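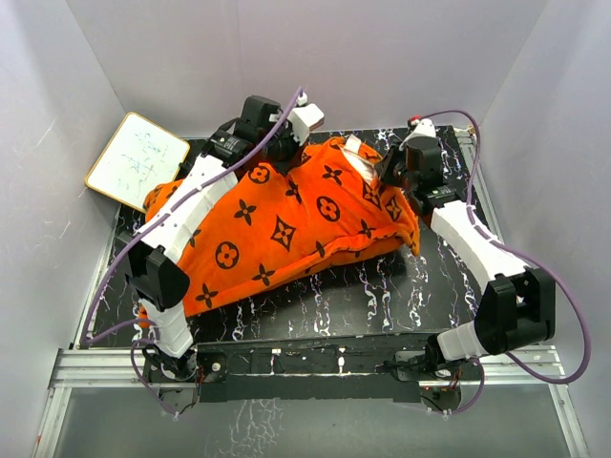 # Wultcombe barn walk-through, January

Did this one with Paweena right after the morning feed, so the goats were in and everyone was in the way. Ticks mean fine, crosses mean somebody needs to get a wrench. My comments are underneath each bit, sorry they ramble.

## Goat side

- [x] Gate latches close on their own
- [x] Hay feeder, no sharp edges
- [ ] Heated bucket cord in conduit
- [x] Bedding dry to the back wall

The cord is the one I'm grumpy about. Pickle has worked the first bit of conduit off the wall with her horns (again!) and there's bare cord at nose height. I've unplugged that bucket and we're carrying warm water from the kitchen until it's sorted. Kenneth has the metal conduit in his truck and says he can do it before evening chores.

Feeder's lovely, by the way. Whoever filed down the corner where Biscuit cut his lip, thank you.

## Hen house

- [x] Hardware cloth, all four sides and the skirt
- [x] Pop door timer
- [ ] Vents clear
- [ ] Heat lamp removed

Vents on the north side were packed with snow and I could smell the ammonia as soon as I put my head in. Cleared them with the broom. Please do this every morning when it's blowing, even if your fingers hate you for it.

And the heat lamp. We agreed in the fall it was coming out, and it's still hanging there on a bit of baler twine. Unplugged, yes, but somebody will plug it in the first really cold night because they feel bad for the girls. They're fluffed up and perfectly cheerful! The two ex-battery hens that are still half bald can come into the sick bay instead, where the Pitkänen panel heater is bolted to the wall with a guard on it.

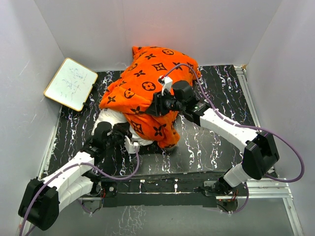
- [x] Roosts solid, no mites that I could find
- [x] Feed bin lid clips shut

I went along the roosts with a flashlight and a white paper towel and it came up clean, so the dusting worked.

## Sick bay and quarantine

- [x] Panel heater guard tight
- [x] Footbath fresh
- [ ] Fire extinguisher in date
- [x] Meds fridge between 2 and 8 degrees

Extinguisher gauge is in the green but the tag has run out. Úna is taking it in to be serviced and bringing back the spare from the house – until then the closest one is by the tack room door, 16 metres away, so go and have a look at where it is.

The old rabbit is eating, if anyone was wondering. Parsley, mostly.

## Yard and lane

- [x] Trough heater
- [ ] Grit bin
- [x] Fence charger

Grit bin's down to the scrapings. I've put 10 bags on the Westetti order. The slope by the trough is a skating rink and the donkeys know it, they're going the long way round, so rope off the short way and put straw down until the grit arrives.

## Still to do

1. Conduit, goat side (Kenneth)
2. Heat lamp down and into the locked cupboard (me, today)
3. Extinguisher (Úna)
4. Straw on the slope (whoever's on afternoons)

Paweena has the clipboard copy. Initial it when you've finished yours.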